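Blog > Robots > Picture Pages

Can It Do My Chores Yet? The Stacking Page
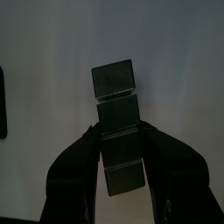 I've been asking the same question since March, and I ask it of pretty much everyone who works with these machines: when can one of them put my dishes away? I don't mean a dishwasher. I mean the part after, where somebody stands there at 9 at night sorting bowls into a cupboard that was built for fewer bowls.

Melati Jugah, who runs the Omosham workshop, laughed at me (kindly!) and said I should start with blocks. So I've been starting with blocks.

Four dark cubes, one on top of the other, with two black gripper fingers on the third one down. The top cube is tilted and the whole column leans a bit to the left. I love that lean. It looks just like my towel shelf.

What I keep coming back to is how much of a chore is really a pile. Plates, cans, folded shirts, shoe boxes in a stockroom -- you hardly ever pick up one thing with nothing on it or near it. I worked 17 months in the back of a housewares store in Flunstead, and I'd say most of my day was moving stacks without letting the top one slide off. You do it with your chin half the time! I have yet to meet a robot with a chin.

Melati's own list for the shop floor goes: same-size boxes, yes, good enough to pay for. Mixed boxes, sometimes. Anything floppy, ask her later. The Hutapea warehouse sent her a sheet of 1137 different items they'd like handled, and she crossed out 568 of them before lunch, mostly bags and anything in shrink wrap.

For the house it's worse, I think, and the hard part is that every house is its own mess. My cupboard door sticks. My neighbor keeps her pans in the oven. A warehouse can at least tidy itself up for the machine, and I'm sure not going to do that -- if I had to tidy up first I'd just put the bowls away.

So my answer for now is still no for the kitchen, and a pretty solid "getting there" for the stockroom. I'm going up to Nistusby next to see a group working on laundry, and I'm bringing a fitted sheet.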